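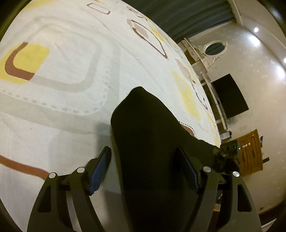
Ribbed finger pads and silver pivot caps.

How to Hem a Round Tablecloth (Without Puckers!)

I put off hemming anything round for years. Napkins, curtains, pillowcases, bring them on, but a curve? No thank you. Then Olga Farías showed me her way of doing it one afternoon in January and I went straight home and made two. It's such a satisfying little project, and once you see how the curve behaves you'll want to put a cloth on every table you own.

What you'll need

Extra-wide cotton, so you don't have to piece it. Look for the kind sold as quilt backing.
Matching all-purpose thread
A tape measure, a pencil and a piece of string that doesn't stretch
Sharp scissors
Pins, and plenty of them
An iron and a spray bottle of water

Wash and dry the fabric before you do anything else. Cotton shrinks, and a circle that shrinks more one way than the other turns into an egg. (Ask me about my first one.)

Measure the table

Measure straight across the widest part of the tabletop. Mine is 47 3/4 inches. Next, decide on the drop, meaning how far you want the cloth to hang down. I like 11 inches for a table people sit at, because it looks generous and still stays clear of everybody's lap. For a side table you can go all the way to the floor.

Your finished width is the tabletop plus the drop twice. For me that's 47 3/4 plus 22, or 69 3/4 inches. Add one more inch for the hem, half an inch on each side, and you get 70 3/4 inches. Cut your fabric into a square that size.

Fold and cut

Fold the square in half, then in half again the other way, so you have four layers with the center of the cloth at one corner. Smooth it out on the floor and take your time here, as any wrinkle in the bottom layer becomes a bump in your circle. Pin the layers together every hand's width or so.

Tie your string to the pencil. Hold the loose end at the folded center corner and set the length to half of your cutting width, which is 35 3/8 inches in my case. Keep the string snug and the pencil upright and swing an arc from one edge to the other. Check it with the tape in a few spots before cutting. Then cut through all four layers with long, slow strokes. If your scissors complain, cut two layers at a time.

Open it up and admire it! That part never gets old.

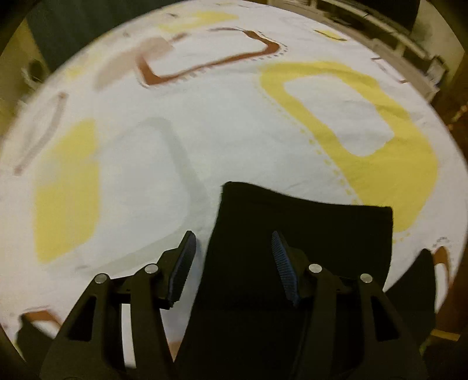
Now for the hem, and the trick that changed everything for me. Set your machine to its longest straight stitch and sew one line all the way around, a quarter inch from the raw edge. Leave long thread tails at both ends and don't backstitch. The line does two jobs: it marks your fold, and it lets you pull in the extra fabric on the curve.

Take the cloth to the ironing board and fold the edge to the wrong side right along the stitching. You'll notice little ripples, because the outer edge of a circle is longer than the part it's folding onto. Pick up the bobbin thread with a pin and tug gently until the ripples settle, then press. Work in short sections and mist the fabric as you go — steam is your best friend here.

Fold over another quarter inch, press again, and pin. Put the pins in at a right angle to the edge so you can pull them out as you sew.

Stitch it down

Set the stitch length back to normal and sew close to the inner fold. Go at a medium speed and let the machine feed the cloth. Pulling from behind stretches the curve, and you'll get a wavy edge that no iron can fix. Stop every so often with the needle down, lift the presser foot, and let the fabric relax. My cloth had 219 inches of hem, so put on some good music!

When you get back to where you started, overlap a few stitches and backstitch. Pull out any of the first line of stitching that shows on the right side.

If it still puckers

Small tucks will often steam out. For a stubborn one, unpick a few inches on each side of it, mist, press the fold again and restitch. With thick fabric, a narrow bias tape facing works better than a double fold. Eliécer Palomino does all of his heavy linen cloths that way and they hang beautifully.

Give the whole thing one last press from the wrong side, working from the center outward, and let it cool flat before you drape it. Leftover corners make great napkins, by the way. I got four cocktail-size ones out of mine, with mitered corners.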